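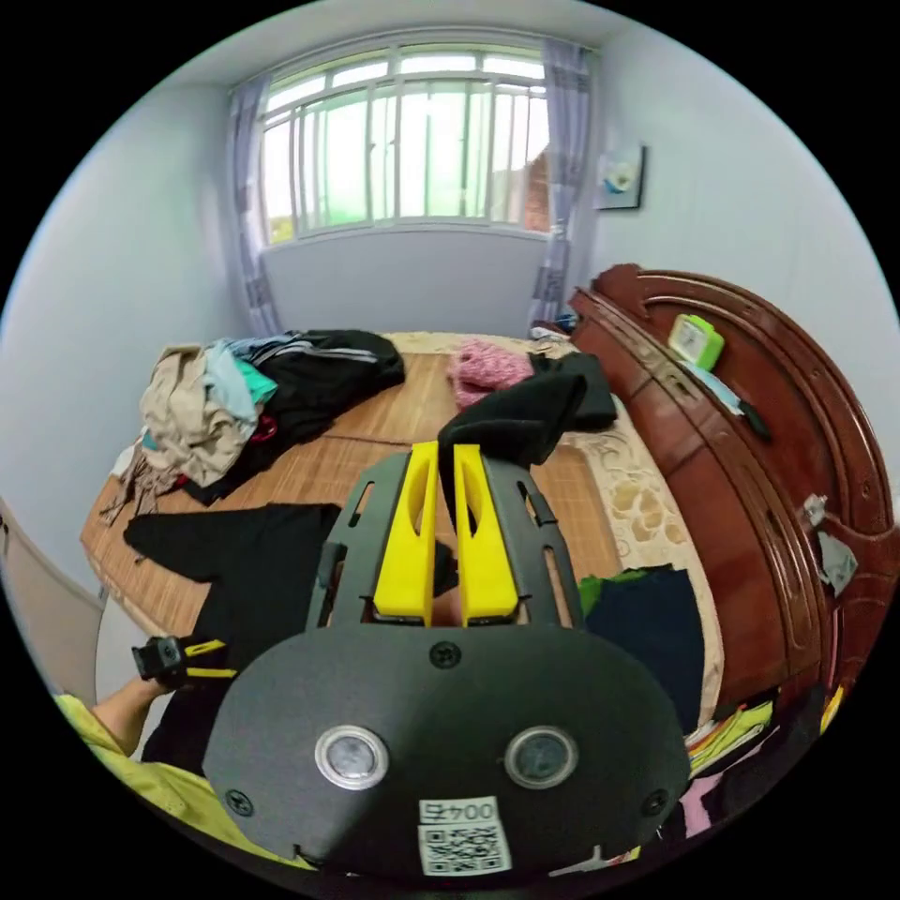
Lavender curtains, daylight. Bedtime in summer, basically

1/ Right, thread on 5am waking, as I keep getting messages and I'm typing this with one hand. Mine's three and a bit. Not an expert, just very tired

2/ Background. We moved from Ivberg to Stastport in November. Slept like a log all winter, smug parents, told everyone. Then spring. Then 5.10. Then 4.50. Every. Single. Day

3/ First thing we did was move bedtime later. Everyone says do this. Don't do it for one night and give up like us, but also we did it for 14 nights after that and all we got was the same 4.50 and a child crying into her toast

4/ So went the other way. Bath at 6, in bed by quarter to 7. Felt ridiculous, sun blazing, kids still out on bikes. But she woke at 5.40 by the end of the first week. I nearly wept

5/ Nap. Ours was still having 80 minutes after lunch at nursery. Asked them to cut it down, they were lovely about it. Took a while for teh mornings to shift though so hang on in there

6/ Clock. We got the Brulimel one, goes yellow when it's time to get up. She thinks it's marvellous. She also comes in to tell us it ISN'T yellow yet. At 5. So, mixed
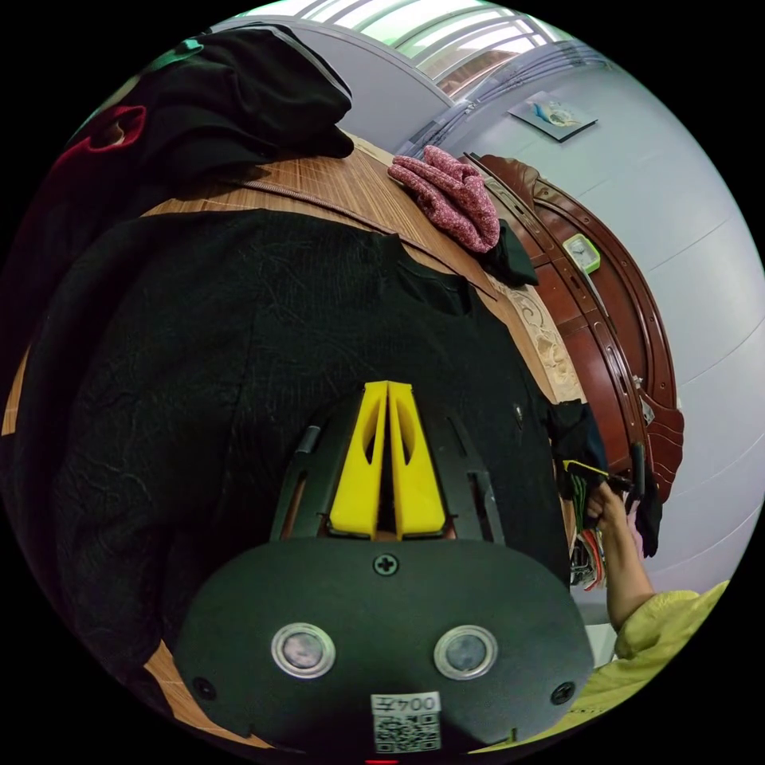
7/ Breakfast. Stop giving it the second they wake!! We were handing over a banana at 5 just to buy ten minutes' peace and I think her tummy learned to expect it. Now nothing till half 6. Two grim mornings, then fine

8/ What you say when they come in. Pick one sentence, boring voice, same every time. Ours is "it's still night, back to bed". I've said it in my sleep according to the other half

9/ Take turns. Should of done this from day one. One does the early shift, the other stays put with earplugs, no discussion, no keeping score (we keep score)

10/ Things that did nothing for us: warm milk, lavender spray, extra hour at the park, sticker chart. Stickers got eaten

11/ Someone asked about the sleep course Chang are advertising. Haven't done it so can't say. I did read all 1,311 comments under their post at 5 in the morning and half say magic, half want their money back

12/ Where we are now: 6.05 most days, 5.30 on a bad one. I'll take it. If yours is snoring or seems properly wiped out all day do ring the GP, don't go by me

13/ Will do one on the grandparents and The Late Pudding another time. She's up. Kettle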